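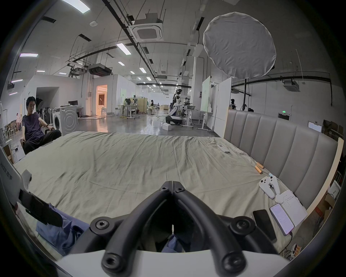 Section 2: Setting Up Your First Season

Congratulations on owning Drodholm, the game in which a minor noble inherits a haunted county and tries to keep it solvent. If you skipped Section 1, go back and read the part about saving. We'll wait.

Before you start

You need the county board, the Corketti deck, the purse of coins, and one pawn per player. The game seats 2 to 6 people. It can be played by one person, who will lose to the deck and have only the deck to blame.

Note: The Corketti deck comes in story order. Shuffle it. Players who forget will meet the ending first, and it is a long evening after that.

Setting up the county

1. Unfold the board and turn it so the village of Cluvthorpe faces the oldest player. There is no rules reason for this. It simply settles the argument early.

2. Place the Figueroa token on the manor. Figueroa is your steward, your narrator, and, in two of the endings, your murderer. Be polite to him throughout.

3. Deal five Corketti cards to each player, face down. You may look at your own. You may look at someone else's only if you hold the Keyhole card or they have gone to get a drink.

4. Put 2000 crowns in the county treasury. Each player then takes a personal purse of 50 crowns from the box, which will seem like plenty.

5. Choose a starting month. March is recommended for new players, as the dead are still sluggish and taxes aren't due. October is available to people who have played before and did not learn from it.

6. Read the opening letter aloud. Voices are optional. If one player does a voice, every player must do a voice until the first funeral.

Taking a turn

1. Draw a card and resolve anything printed in red right away. Black text can wait until you've thought about it, or pretended to.

2. Move your pawn one space along a road, or two spaces if you are being followed.

3. Take one action: Collect, Repair, Question, or Bury. Bury can be used on objects as well as people. See Section 4 for what grows back.

4. Pay Figueroa one crown. If you can't pay, he writes it down. Turn his ledger card one notch clockwise.

Caution: Do not let the ledger card make a full circle before midwinter. The game will continue, but you will be playing as the furniture.

Haunting checks

Whenever a pawn ends its move on a gray space, roll both dice. On a double, something has noticed you. Draw from the Visitor pile and read the card to yourself, then decide how much of it to share. Lying is allowed. Lying to Figueroa costs 6 crowns.

Note: Ghosts in Drodholm can't be fought. They can be hired, insulted, or married off to other ghosts, and the last of these takes three turns and a chapel.

Ending the season

The season ends when the harvest marker reaches the river or the treasury reaches zero, usually the second one. Count your crowns, reveal any hidden cards, and hand the board to the player with the fewest surviving relatives. That player goes first next season.

To save between sessions, fill in the county sheet and store it with the Visitor pile face down on top. If you leave the pile face up, reshuffle it before the next session and skip the first haunting check. Winter rules begin in Section 3.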